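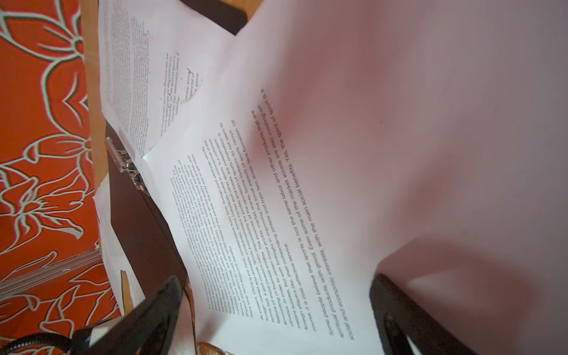 A printed text on sport and the market, one of our reading sheets.

About us

Teltesard is a small language school for adults. We teach reading and writing in English, and most of our students already have a job and a family, so the lessons are in the evening. We have three classrooms and one reading room on the second floor of the Gasau building.

We started with one course, which was called Gronia. It was a course of reading aloud from printed pages. The name stayed, and today Gronia is our whole reading program, with 40 lessons in a year. Each lesson has one sheet of paper with one text. We print the sheets in the office and the students keep them in a folder.

What we read

The texts are about work, trade, health, cities and sport. We like subjects on which people have different opinions. In the sheet on sport you will find foreign players, labor, cost and the question if the spirit of sport can live together with economic interests. The last paragraph is in italic type and begins with the words "Some people believe that sports with good". Our students like to argue about this one, and sometimes the lesson finishes late.

Not every text is written in perfect English. We use also texts by learners and translated texts, and in class we look for sentences that can be said better. A student takes a pencil, marks the place and writes a new sentence on the back of the sheet. Then we compare.

The Matsuda shelf

In the reading room there is the Matsuda shelf, where we keep the old sheets, sorted by subject. At this moment there are 98 different texts. Students may borrow up to 3 at one time and should bring them back flat, please, without folding.

How to join us

New groups begin after the summer break in July. Before you join we invite you to a short talk and a short reading, both free of charge. You do not need to prepare anything. Please bring your glasses if you use them, the print is rather small.

The office is open in the afternoon and in the evening before lessons.

Page updated 1/22/26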